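10 March 2025, bench 2, Grallthorpe workshop

Kettle batch again. Before I forget, and because Irfan asked me to write it down properly this time (he says my last entry read like a grocery list, fair enough), I'm putting down everything about the madder vat while my hands are still orange.

So the wool is the Eklow two-ply, the creamy one that Ustyna likes and I find a bit greasy. I weighed out 420 grams on the good scale. Scoured it in the big enamel pot with a squirt of dish soap, no vinegar, and kept it just under the point where I can't hold a finger in. The water came off yellower than I expected - not dirty exactly, more like weak tea. Second rinse was better. I did a third anyway because last time I skipped it and we got those pale patches near the ties, and I'm still annoyed about those!

Alum at the usual rate, cream of tartar at half of that. I know Ustyna thinks the tartar dulls madder and she might well be right, but I wanted to change one thing at a time and the thing I was changing was the water. Our tap water here is soft. Everything I've read says madder wants it hard, and I've been lazy and never tested it. This time I split the skeins into two pots, plain tap in the left one and tap plus a spoonful of chalk in the right. Same wool, same alum, same ground root from the Kusuma tin. (The tin is getting low, somebody please reorder, and not the chopped stuff, it took me forever to strain.)

Temperature is where I always mess up. Madder goes brown if you let it get away from you and I have let it get away from me plenty. I parked myself on the stool with the thermometer and a podcast and did not leave, not even when the delivery guy rang. Target was 151 Fahrenheit and I held it there pretty well, with one little jump when I turned the wrong knob on the double burner. Right pot only, and I caught it quickly, so I'm not throwing out the comparison, but it's noted.

First look after 46 minutes. Left pot: a nice soft coral, the kind of color you'd put on a baby blanket. Right pot: WOW. Proper brick red, leaning a bit orange where the yarn was folded over on itself. I may have yelled. Irfan came in from the loom room to see who was hurt and then stood there poking at it with the spoon and admitted the chalk was worth the bother, which from him is a parade.

I let both pots cool with the wool still in. I'd like to say that was the plan but mostly I wanted lunch. The left one picked up a little more depth while it sat. The right one I couldn't tell, it was already so strong. Snipped a bit from each and tied them to the sample card with the bath notes on the back, and I wrote them in pencil, Ustyna, before you ask.

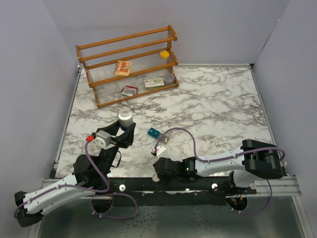
Rinsing took longer than the dyeing, it felt like. The chalk pot bled and bled. I changed the water until I got sick of it and it was still pinkish, so I expect some rubbing off on whatever we weave next to it. Do not put this beside the white in the Vesunent runner until we've done a wash test! I mean it. Cut a short length, stitch it to a scrap of the white, wash it warm with the normal soap and see what happens. I'll do it myself if I'm in before the rest of you.

Stuff I'd do differently: grind the root finer, or at least sieve it, because I spent ages picking crumbs out of the skeins. Tie the skeins looser, figure eights in four places. Measure the chalk with an actual measure. A spoonful is about a spoonful until someone else tries to repeat it with a different spoon, and then we're all guessing.

Also still want to try the exhaust bath. Both pots had plenty of color left so I strained them into the lidded buckets and labeled them L and R. They'll keep a few days if they stay cool. If anyone has spare silk, or that scratchy gray fleece we never use, throw it in and write down what you get.

Open question for Ustyna: do we have enough of the Eklow to do the full set of reds before the May open house, or do I need to switch to the other base? I'd hate to match two different wools on this color. Undyed stock is on your list, not mine.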